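FILM FORM: HANDOUT 5
Shot length and cutting rate
Tutor: Anwara Sheikh

Average shot length (ASL) is the running time of a film in seconds divided by the number of shots. Opening titles and end credits are left out of both figures. A dissolve counts as one change of shot, made at its midpoint. A split screen counts as one shot until the whole image changes.

Worked case: Darnorville, reel two. Running time without titles, 898 seconds. Shots, 13. ASL is 69.1 seconds. The figure is high because of the ferry sequence, a single take of nearly five minutes. Leave that take out and the remaining 12 shots come out much shorter. Always give the median next to the mean, as one long take will pull the mean upwards.

Cutting rate is not the same as pace. Mondcombe has a lower ASL than Darnorville, but most of its cuts return to a set-up already used, and the viewer gets little new information from them. Olaniyan's term for this is "closed cutting". See Tobiloba Olaniyan, course reader, chapter 3.

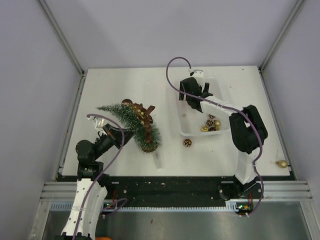 Does a shot that contains a camera movement count as more than one shot?
It counts as one, however far the camera travels or the framing changes. Log the movement in the second column (pan, tilt, track, crane) and the shot scale at its start and end.

Hidden cuts are a separate problem. Where a cut is masked by a dark doorway or a passing figure, log it with a query mark and work out the ASL twice, with and without it. Hetetti has several of these in the market section.

For the seminar on Fri 10 March: log the first 800 seconds of Hetetti after the titles. Bring mean, median, longest and shortest shot. Work in pairs, one viewing and one writing, then swap and check. The Uddin essay on the long take is optional reading until June.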